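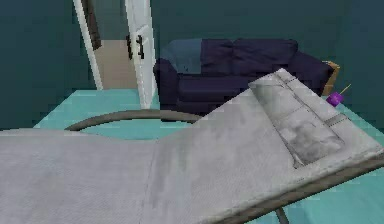
가정용 이동 로봇의 학습 자료를 모으고 있는 Grekodach는 가상 주거 공간에서 수집한 주행 예시가 1,986건이 되었다고 2020년 4월 10일 밝혔다. 이 회사는 실제 집에서 자료를 모으기 전에, 컴퓨터로 만든 방 안에서 먼저 예시를 모으는 방법을 사용한다. 방의 구조는 복잡하지 않지만, 로봇에게는 쉬운 장소가 아니다. 예를 들면 청록색 벽의 거실에서는 머리 쪽이 올라간 회색 긴 의자가 바로 앞을 크게 가리고, 열린 흰 문과 남색 소파는 그 뒤에 있다. 이런 위치에서 문까지 가는 길을 찾는 것이 학습 과제 중 하나이다.

수집 방법은 다음과 같다. 작업자는 먼저 가상 공간 안의 출발 위치를 받고, 그다음에 짧은 지시문을 받는다. 지시문은 "복도로 나가시오", "소파 앞에서 멈추시오"와 같은 한 문장이다. 작업자는 키보드로 시점을 움직여 목표까지 이동하고, 프로그램은 각 순간의 화면과 입력한 명령을 같이 저장한다. 작업자 한 명이 예시 하나를 마치는 데에는 보통 81초가 걸린다고 한다. 중간에 가구와 부딪친 경우에도 기록은 지우지 않는다. 다만 이런 기록에는 별도의 표시를 붙여서 성공한 주행과 구별한다.

수집을 담당하는 Samuele Melis는 가구의 낮은 부분이 가장 어렵다고 설명했다. "의자의 천으로 된 부분은 시스템이 비교적 빨리 배웁니다. 그러나 그 밑의 금속 관이나 가는 다리는 자주 놓칩니다. 그래서 우리는 의자와 가까운 위치에서 출발하는 예시를 일부러 많이 넣었습니다." 그의 말에 따르면 전체 중에서 202건이 이와 같은 근접 출발 예시이다. 바닥에 놓인 작은 물건도 비슷한 문제를 만든다. 크기가 작고 위치가 방마다 다르기 때문에, 멀리서 본 화면만으로는 학습이 충분하지 않다고 그는 말했다.

모은 기록은 협력 회사 Promus가 검사한다. 검사자는 지시문과 실제 이동한 길이 서로 맞는지를 보고, 맞지 않으면 지시문을 다시 쓰거나 기록을 돌려보낸다. Promus의 Oratile Van der Merwe는 초기에 돌려보낸 기록의 대부분이 문과 관계가 있었다고 전했다. 문이 열려 있을 때 문짝은 옆에서 보면 아주 얇게 보인다. 그래서 어떤 작업자는 문짝의 왼쪽으로, 다른 작업자는 오른쪽으로 가려고 했고, 같은 지시문에 대하여 서로 다른 길이 저장되었다. 현재는 지시문에 "문틀 사이로"라는 표현을 넣어 이 문제를 줄이고 있다.

가상 공간의 화면은 표면이 단순하고 질감이 조금 흐리다. 이 점에 대하여 일부 연구자는 실제 집의 영상과 차이가 크다는 의견을 냈다. Grekodach도 이 차이를 인정하며, 같은 길을 벽과 바닥의 색만 바꾸어 다시 저장하는 작업을 준비하고 있다. 색을 바꾼 기록은 새로운 예시로 계산하지 않고, 원래 기록의 변형으로 따로 관리할 계획이다. 실제 주택에서의 확인은 Jakubowski가 맡으며, 이를 위한 이동 장치는 Genex가 제공한다. 처음에는 거실과 복도가 연결된 집만 대상으로 한다.

회사는 4월 말까지 예시를 2,329건으로 늘리는 것을 목표로 하고 있다. 추가되는 기록에는 거실 외에 침실과 부엌에서 출발하는 과제가 포함된다. 검사를 마친 자료는 먼저 참여 회사들 사이에서만 공유되고, 외부에 공개하는 시기는 아직 정해지지 않았다.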